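## Setting Up Your Skater Sensor and Running Your First Practice

Welcome to the part of the Bravau guide where things get fun! By now your base station should be plugged in and showing a steady green light. If it's still blinking, go back to the charging section and give it a little more time.

1. Clip the sensor into its cradle and lace the cradle under the second row of eyelets, on the outside of the left skate. (Either skate will do in a pinch, but the whole team should pick the same one, or the stride numbers won't line up.)
2. Hold the button for 2 seconds until you feel a buzz.
3. Open the app, tap **Roster**, and match the sensor to a jersey number. Goalies go under **Crease**, which tracks side-to-side pushes instead of strides.
4. Have the skater stand still at center ice while the app finds its zero. Little ones wiggle, we know, so just try again if the bar turns orange.
5. Skate one easy lap, then one hard lap. The app uses the pair to set that player's personal speed range.

**Note:** The base station reaches 100 feet through open air. At a rink like Grellby, where the benches sit behind thick glass, put it on top of the boards near the scorekeeper's door and you'll get a much happier signal.

**Caution:** Take the sensor off before sharpening. Grinding dust gets into the charging pins and is a real bother to clean out.

### Between periods

Sensors save their data every 9 minutes and whenever a skater sits for a full shift, so please don't switch them off during the break. Let the kids rest, drink some water and have a bite to eat.
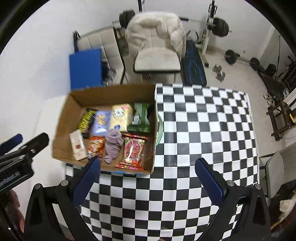
Brastasent wrote to us that their under-tens kept losing shifts from the second period until the bench coach stopped closing the app at the horn, and after that every line change showed up where it should.

6. When play starts again, check that each name has a blue dot beside it.
7. After the final horn, tap **End Session** and leave the sensors near the base station until the upload bar fills. A full roster can take 40 minutes on slow rink Wi-Fi.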